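이 웹사이트는 서비스 제공과 이용 통계 분석을 위해 쿠키를 사용합니다. 계속 이용하시면 쿠키 사용에 동의하신 것으로 간주합니다. [동의] [설정 변경]

붉은 벽돌을 그대로 두자는 제안에 대하여

Mindance 건축문화원 정책의견

오래된 건물을 고쳐 쓰는 사업이 늘면서 우리 원에 접수되는 자문 요청의 성격도 달라졌다. 예전에는 구조 안전이나 용도 변경 절차를 묻는 문의가 대부분이었으나, 최근에는 마감에 관한 문의가 많다. 그 가운데 가장 자주 되풀이되는 것이 벽돌벽의 처리 문제이다. 덮을 것인가, 칠할 것인가, 드러낼 것인가. 본 의견서는 이 물음에 대하여 우리 원의 입장을 밝히고, 현재 검토 중인 Nultonero 별관 개수 계획에 그 입장이 반영되기를 요청하고자 작성되었다.

결론부터 적는다. 상태가 양호한 붉은 벽돌벽은 원칙적으로 드러낸 채 유지하여야 하며, 새로 들어오는 매끈한 면은 벽돌과 분명히 구별되도록 두는 것이 옳다. 새 마감을 벽돌처럼 보이게 꾸미거나, 벽돌을 새 마감처럼 보이게 칠하는 일은 모두 피하여야 한다.

지난 20년 가까이 공공건물의 실내는 빠르게 희어졌다. 흰 석고면, 흰 도장, 흰 곡면 패널이 복도와 열람실과 작업실을 채웠다. 밝고 관리하기 쉽다는 점에서 이 선택에는 합당한 근거가 있다. 우리 원은 흰 면 자체를 문제 삼지 않는다. 다만 흰 면이 건물 전체를 차지하고 나면 그 건물이 어느 시기에 어떤 방식으로 지어졌는지를 읽을 단서가 함께 사라진다. 벽돌 한 장의 크기, 줄눈의 폭, 쌓기의 순서에는 시공 당시의 재료 사정과 기능공의 습관이 남아 있다. 도면이 유실된 건물에서는 벽이 곧 도면의 역할을 한다.

Nultonero 별관의 경우가 그러하다. 별관에는 준공 당시의 도면이 남아 있지 않고, 후대에 작성된 개략도 3장이 전부이다. 조사를 맡은 Ataberk Uçar 연구원은 동쪽 벽의 쌓기 방식이 중간에서 한 차례 바뀐다는 사실을 줄눈을 따라가며 확인하였고, 이를 근거로 건물이 두 시기에 나누어 지어졌다는 해석을 제출하였다. 이 해석이 최종적으로 받아들여질지는 더 따져 보아야 한다. 그러나 벽이 석고판 뒤에 있었다면 해석을 시도할 수조차 없었을 것이다. 서쪽 벽은 실제로 석고판 뒤에 있으며, 그 때문에 지금까지 조사가 이루어지지 못하였다.

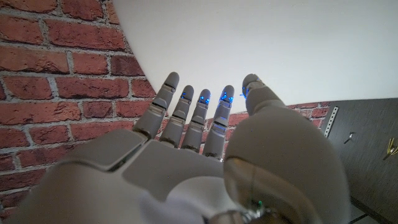
벽돌벽에 흰 페인트를 칠해도 나중에 벗겨 내면 되지 않는가?

도막을 벗기는 과정에서 벽돌 표면이 함께 상하는 경우가 많으므로, 도장은 사실상 되돌리기 어려운 조치로 보아야 한다. 약품을 쓰면 줄눈에 잔류물이 남을 수 있고, 분사 방식으로 깎아 내면 단단한 겉면이 떨어져 나가 그 뒤로 물을 더 쉽게 머금는다. 칠하기로 결정할 때에는 그 상태가 건물의 수명이 다할 때까지 이어진다는 전제 위에서 판단하는 것이 안전하다.

되돌릴 수 있는가 하는 기준은 우리 원이 모든 개수 자문에서 가장 먼저 적용하는 기준이다. 벽에서 띄워 세운 패널은 떼어 낼 수 있다. 바닥에 고정한 칸막이도 옮길 수 있다. 반면 벽돌에 직접 바른 모르타르와 도료는 그렇지 않다. 같은 예산으로 같은 밝기를 얻을 수 있다면 떼어 낼 수 있는 쪽을 택하는 것이 마땅하다.

드러낸 벽돌에 대한 반론도 충실히 검토하였다. 첫째는 분진이다. 오래된 줄눈에서는 모래가 떨어지고, 정밀한 작업을 하는 방이나 서류를 보관하는 방에서는 이것이 실질적인 불편이 된다. 별관 사용 부서에서도 같은 의견을 제출하였다. 우리 원은 이 지적이 타당하다고 본다. 푸석해진 줄눈은 파내고 원래의 배합에 가까운 석회 모르타르로 다시 채워야 하며, 이 공정을 생략한 채 벽돌만 드러내는 것은 방치에 가깝다. 투습이 되는 무광 고착제를 얇게 쓰는 방안은 시험 시공을 거친 뒤에 허용할 수 있다. 광택이 도는 코팅제는 권하지 않는다.

둘째는 단열이다. 외기에 면한 벽을 안쪽에서 드러내면 난방 부담이 커진다. 2월의 별관을 방문해 본 사람이라면 이 문제를 가볍게 말하기 어렵다. 우리 원은 모든 벽을 드러내자고 주장하지 않는다. 북측 외벽은 띄움 시공으로 단열층을 두고 안쪽에 흰 패널을 세우되, 내부 칸막이벽과 동쪽 벽은 벽돌을 유지하는 절충안을 제출한 바 있다. 동쪽 벽은 Gindora관과 맞닿아 있어 외기의 영향을 직접 받지 않는다. 방의 용도와 벽의 방위를 따지지 않고 건물 전체에 한 가지 마감을 적용하려는 태도가 이 논의를 불필요하게 어렵게 만들어 왔다.

셋째는 취향의 문제이다. 드러낸 벽돌은 한때 상업 공간의 유행이었고, 그 유행에 피로를 느끼는 이들이 적지 않다. 얇은 벽돌 타일을 석고판 위에 붙인 실내가 흔해진 탓에 진짜 벽돌벽까지 장식으로 취급받는 사정도 이해한다. 그러나 공공건물의 마감을 유행의 주기에 맞추어 정할 수는 없다. 하중을 받으며 서 있던 벽과 붙인 타일은 서로 다른 물건이고, 전자를 보존할지 여부는 후자에 대한 싫증과 무관하게 판단하여야 한다.

재료가 만나는 자리에 대해서도 의견을 덧붙인다. 벽돌벽과 흰 곡면이 한 방에 함께 놓일 때 설계자는 대개 둘 사이를 부드럽게 이으려 한다. 몰딩을 대거나, 벽돌의 끝을 미장으로 감싸 곡면에 흘려 넣는 식이다. 우리 원은 이러한 처리에 반대한다. 벽돌의 끝은 벽돌의 치수대로 끝나야 하고, 새 면은 그 앞에서 멈추어야 한다. 둘 사이에 15밀리미터의 틈을 두는 것만으로도 청소와 점검이 가능해지며, 뒤에 오는 사람이 무엇이 원래의 것이고 무엇이 덧붙은 것인지를 혼동하지 않게 된다. 짙은 회색의 금속 띠를 틈 안쪽에 대는 방식은 Chaturvedi관 개수에서 이미 적용하였고, 사용 부서로부터 별다른 이의가 없었다.

조명 역시 마감의 일부로 다루어야 한다. 붉은 벽돌은 빛을 많이 흡수하므로 흰 벽을 전제로 계산한 조명 계획을 그대로 쓰면 방이 어두워진다. 이를 두고 벽돌 탓을 하는 경우가 있으나, 조도 계산을 다시 하지 않은 데에서 비롯된 일이다. 천장과 한쪽 벽을 희게 두고 그 면에 빛을 비추면 벽돌벽이 있는 방에서도 작업에 필요한 밝기를 확보할 수 있다. 벽돌면을 바로 아래에서 강하게 올려 비추는 조명은 줄눈의 그림자를 과장하여 오래 머무는 방에는 적합하지 않다.

비용에 관하여는 오해가 있다. 벽을 드러내면 마감재가 줄어 공사비가 내려간다는 기대가 흔하지만, 줄눈 보수와 세척을 제대로 하면 석고판을 세우는 것보다 비싸질 수 있다. Chaturvedi관에서는 줄눈 보수비가 당초 배정액을 넘었고, 결국 남측 벽 200제곱미터 가운데 89제곱미터만 보수를 마친 상태에서 사업이 종료되었다. 나머지 구간은 지금도 비닐로 덮여 있다. 이는 우리 원의 자문이 미흡했던 사례이기도 하다. 당시 우리는 벽을 드러낼 것을 권고하면서도 그에 따르는 비용을 충분히 설명하지 못하였다. Nultonero 별관에 대해서는 보수비를 독립된 항목으로 편성하고, 마감 공사의 잔액으로 충당하는 일이 없도록 할 것을 요청한다.

벽에 무엇을 고정하는 행위에 관한 기준도 필요하다. 사용 부서는 입주 이후 선반, 배선관, 안내판을 벽에 달게 되는데, 이때 벽돌 몸체에 구멍을 뚫는 관행이 굳어져 있다. 구멍은 줄눈에 뚫어야 하며, 무거운 기물은 바닥에서 세운 틀에 걸어야 한다. 줄눈의 구멍은 메울 수 있어도 깨진 벽돌은 같은 것을 구하기 어렵다. 철거 과정에서 나온 온전한 벽돌은 폐기하지 말고 별관 지하에 보관하여 이후의 보수에 쓰도록 한다. 보관 장소와 책임 부서는 준공 전에 정해 두어야 한다.

끝으로 절차에 관하여 요청한다. 서쪽 벽의 석고판은 전면 철거에 앞서 일부 구간만 먼저 열어 상태를 확인하여야 한다. 벽돌이 심하게 상해 있거나 과거의 보수로 시멘트 모르타르가 두껍게 덮여 있다면 드러내지 않는 편이 나을 수도 있으며, 그 경우 우리 원은 의견을 수정할 용의가 있다. 확인 조사의 결과는 사진과 실측도로 남겨 별관 자료철에 편입하고, 마감 방식의 결정은 그 자료가 제출된 이후로 미루어 주기를 바란다.

Mindance 건축문화원 보존자문실

뉴스레터를 구독하시면 새로운 정책의견과 자문 사례를 전자우편으로 보내 드립니다. [구독 신청]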